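From the Strickland Language Café: October news

Dear friends,

The autumn term has started well and I want to thank everybody who came to the first evenings. For those who are new on this list, I am Shireen Tshabalala, and I write this letter every month since Verna Iwasaki moved to Trornthorpe. Verna still corrects it sometimes, but not this one, so please forgive my commas.

The main subject this month is the word exchange. Last year we collected words which people could not translate into English, and the list grew to 461 words from the members. Many of you asked what happened with it. It is now typed, sorted by language, and printed as a small booklet with the help of the Drulleo print shop. We ordered 170 copies. Members take one for free, and visitors are asked to put a coin in the tin by the door.

While I was typing the list I noticed that food and weather have the most words, as we expected, but family comes very close behind. In my own language there are different words for an uncle, and it matters if he is older or younger than your father. When I learned English I found it very strange that one word must be enough for all of them. A member from the beginners' table told me that she had the opposite problem: she has one word for "he" and "she", and after eleven years she still mixes them when she is tired. 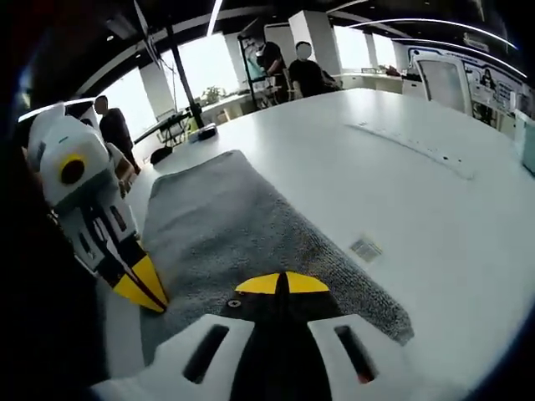 Some words on the list made long discussions. We could not agree if "cosy" is a good translation for the Danish and Dutch words, and in the end we printed both without a translation, only with two short stories. I think the stories are better. If you have a story for another word, please write it down, half a page is enough, and give it to me in the break. It can be in your language with an English version next to it. Mistakes are welcome.

Now some practical things. The evening begins at 7 p.m., and the doors are open from half past six for people who want to have tea first. The beginners sit near the window. The reading group has moved to the small room upstairs and will read the first two chapters of the novel before the next meeting. It has 475 pages, so please don't be afraid, we will go slowly and nobody has to read aloud.

We also need a person who can bring the box of dictionaries from Gruravia Books, where they kindly kept them over the summer. It is heavy and I have only a bicycle.

The rent of the hall for this term is 600 pounds and it is paid already. Thank you to all who gave something at the summer picnic.

The word for next month is "neighbour". Bring yours, and how you say it.

With warm greetings,
Shireen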